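Teaching a hand to pick up a pan, 900 tries at a time

14 comments | 37 shares

I spent most of an afternoon in October watching a hand try to get hold of a saucepan, and I have to tell you, I was hooked. The hand lives inside a simulator at Remmont, a small outfit on the second floor of an old shoe warehouse in Zostedthorpe, and it doesn't have a body to speak of, or a name. What it has is a lot of practice.

Remmont is putting together a big set of example grasps for a learning system called Wikent. The plan is for Wikent to look at all those examples and figure out for itself how to take hold of ordinary kitchen stuff, including things it hasn't seen before. To get there it needs examples by the truckload, and somebody has to make them. When I came by, the count on the office whiteboard stood at 2928 keepers, which covers everything gathered since the project got going in the spring.

"Keepers" is their word for the tries good enough to learn from, and Leonor Torres, who runs the collection side, is pretty strict about it. A try counts when the hand gets a grip, lifts, holds for 3 seconds and sets the thing back down without dropping it. If the pan swings around in the fingers on the way up, it goes in a separate pile. (They do save those! Leonor says the system should get to see bad grips too, as long as they're labeled as bad grips.)

I had pictured the computer doing all this by itself overnight while everyone slept. Some of it does go that way, with the machine making small changes to a grip that already worked and running it again. But the starting examples come from people. You put on a headset and a pair of gloves, you see a table and an object, and the hand copies what your own hand does, more or less. It's the "more or less" that gets you. My first go, I reached right past the handle and knocked the pan clear off the table, and it sailed away into the gray like a hubcap. Ifigeneia Kalogeropoulos, who was sitting next to me and has done more of these than anybody in the building, very kindly hit reset without saying a word.
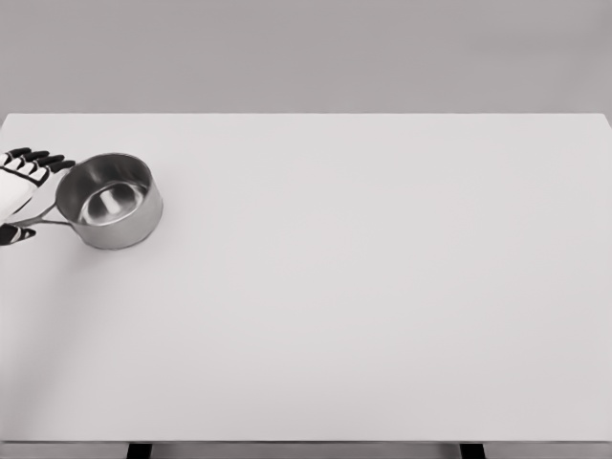 Saucepans are harder than I'd have guessed. All the weight is out at one end, so if you take the handle too far back the pan wants to tip, and if you grab too close to the pot your fingertips end up bumping the side of it. Ifigeneia's advice was to bring the fingers over the top, let the thumb come up from underneath, and then wait a beat before lifting. She was right about the beat. Without it I'd yank, the pan would twist, and there went another one for the bad pile.

She does these in batches, and the goal for the saucepan is 900 tries before they move on to the next item. Between tries the program shifts the pan a little or turns the handle to a new angle, so you can't just fall into a groove and repeat yourself. She told me she had caught herself at home in front of her own stove, standing there deciding how to pick up the pasta pot. I believe her, because it happened to me that same night with a skillet.

I asked Leonor why they'd do this in a simulator when there are perfectly good pans in the world. Mostly it comes down to speed and mess, she said. A dropped pan in the simulator costs one button press, and you always know exactly where every finger was when things went wrong. On a real setup you're picking things up off the floor all day and wearing out fingers, and fingers are the expensive part. The catch is that a simulated pan doesn't slide quite the way a real one does. Metal on rubber is tricky to get right, and they've spent weeks fiddling with the friction numbers. Leonor isn't satisfied with them yet and she didn't pretend to be.

There's also the question of who gets to do the grabbing. Early on it was only the staff, and all of them are right-handed, and most of them turned out to pick up a pan in pretty much the same way. Leonor noticed it when she played a bunch of the recordings back to back. "It was like watching one person do it over and over," she told me. So they opened it up, and by now some 24 people from around town have come in to record a session, including two line cooks, a retired piano teacher and a guy who was only there to fix the elevator. The cooks were fast and rough. The piano teacher had the steadiest lift of anyone, apparently, and has been invited back.

I should say that I've got no idea yet how well any of this works on the far end. The training run that uses the full set hasn't been started, and the people at Remmont were careful about making promises. An earlier, smaller run did okay with mugs and badly with anything that had a long handle, and that's how the saucepan ended up first in line this fall. After pans come ladles, and after ladles a colander that Ifigeneia is already dreading because of all the little holes (they slow the simulator down something awful).

The equipment for the sessions, the gloves and the headsets, comes from Spanos, a supplier a couple of towns over, and one glove was out for repair the day I visited, so we took turns. Sessions run about an hour with a break in the middle, and your arm does get tired, even though the pan you're lifting weighs nothing at all. I switched to sitting down halfway through and did better.

My own total for the afternoon was eleven keepers, and Leonor assures me they're going into the set with everybody else's. If you'd like to add to the pile, Remmont is taking names at the front desk for more evening sessions, starting at 6 p.m. Left-handers are especially welcome, and you don't need to know how to cook.

Related stories

Zostedthorpe library adds a repair bench for small appliances
What's moving into the old shoe warehouse, floor by floor
Night bus schedule changes again
Readers' letters: more on the footbridge

Contact the newsroom | Copyright, all rights reserved | Back to top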